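Puzzle and Game Lending: Frequently Asked Questions
Saturday, August 10, 2019
By Lindalva Frota, Lending Services, Bovcombe Public Library

The answers on this page apply to puzzles, board games, and card games borrowed from the main library and from the Fontes branch. Books, films, and music are covered by the general lending rules.

Who may borrow from the collection?
Any resident of Bovcombe with a valid library card may borrow. Residents of Nenard may borrow under the shared card agreement, but must register once in person at either location. Children under 12 may choose items themselves; a parent or guardian must check them out on an adult card.

How many items may I have at one time?
The limit is 2 games and 2 puzzles per card. Items on a child's reading card do not count toward this limit.

How long is the loan period?
The loan period is 3 weeks. One renewal is allowed if the item has not been requested by another cardholder. Renewals may be made by telephone, at the desk, or through your online account.

What does the collection include?
At present the catalog lists 148 titles. These include jigsaw puzzles from 24 to 2,000 pieces, family board games, strategy games, card games, twisting puzzles, and wooden block sets. Large-print playing cards are kept at the main library only. The full list may be searched under the heading "Games and Puzzles," and paper copies are available at both desks.

May I use items without taking them home?
Yes. Games may be used at any open table during library hours. Please ask at the desk for the item and leave your card there until it is returned. Small parts should be kept in the box lid or on a tray while in use. Food is not permitted at the game tables. Drinks must have a lid.
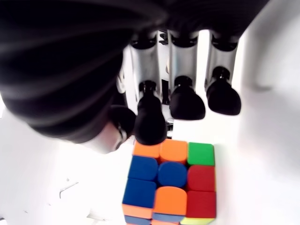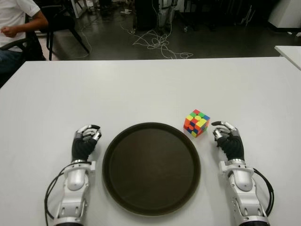
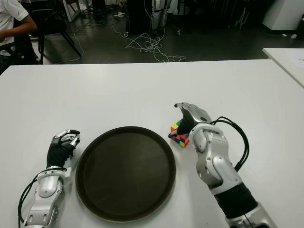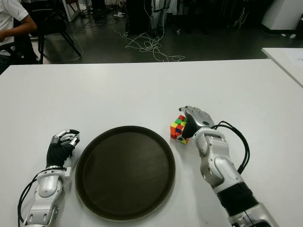
Cube on a white surface (first picture); round tray on the white table (second, third, and fourth pictures).

Can I get help with a twisting puzzle?
A printed guide to the standard three-layer cube is available on request and may be kept. It covers the beginner's method, one layer at a time, and explains the letters used for each turn. Staff members are not able to give individual lessons. Cubes do not have to be returned solved. Please do not peel or move stickers, and do not take a cube apart. A cube that is stiff or that catches when turned should be reported at the desk, where it will be replaced.

A piece was missing when I opened the box. Will I be charged?
No, provided that the loss is reported within 2 days of checkout. Each box carries a contents card inside the lid. Borrowers are asked to check the contents against this card before leaving the building or as soon as possible after arriving home. For jigsaw puzzles of more than 500 pieces, a count is not expected. If you find a gap when you finish the puzzle, write the approximate position on the contents card.

What happens if I lose or damage something?
A single missing game piece is charged at a flat rate of one dollar. If the item cannot be used without the missing part, the replacement cost of the full item applies, up to a maximum of 41 dollars. Ordinary wear, such as softened box corners, is not charged. Damaged boxes should not be repaired with tape at home, as the tape lifts the printed surface when it is removed.

Are overdue fines charged?
Fines on games and puzzles ended in February. An item that is more than 3 weeks overdue is treated as lost, and the card is blocked until the item is returned or paid for.

May I return a game in the outside book drop?
No. Boxes open when they fall, and the parts become mixed with other returns. Please bring all games and puzzles to the desk during open hours. Items borrowed at the main library may be returned at Fontes, and the reverse.

Does the library accept donations?
Complete games in clean condition are accepted at the main library. Please speak with Rosimeire Teixeira before bringing more than a few boxes. Homemade puzzles, electronic games, and items with loose magnets cannot be accepted. Donated items that are not added to the collection are offered at the fall sale.

Can a school or group borrow?
Schools and registered groups may apply for a group card, which allows a longer loan and a higher limit. Application forms are held by Evie Tunstall at the main desk. Please allow one week for approval.

Whom should I contact about the Fontes branch?
Questions about the Fontes shelves, table space, or opening hours should be sent to Alcides Lopes at the branch desk. Requests to move an item between the two locations may be placed at either desk and are filled with the next regular delivery.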